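The Farooqui hand had a budget of 200 trials in simulation before Wollside would pay for metal. The controller, Trinik, ran them without pause from Friday noon. By trial 20 it had stopped closing the fingers early.

The lemon lay on the cutting board at the left hand. The other fruit sat on the clear plate, under the right palm.
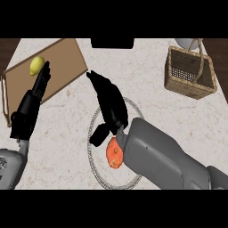
## Trial 21

Trinik held both arms still for 9 seconds. The log gave no fault code. Under "reason" it had written one word: *looking*.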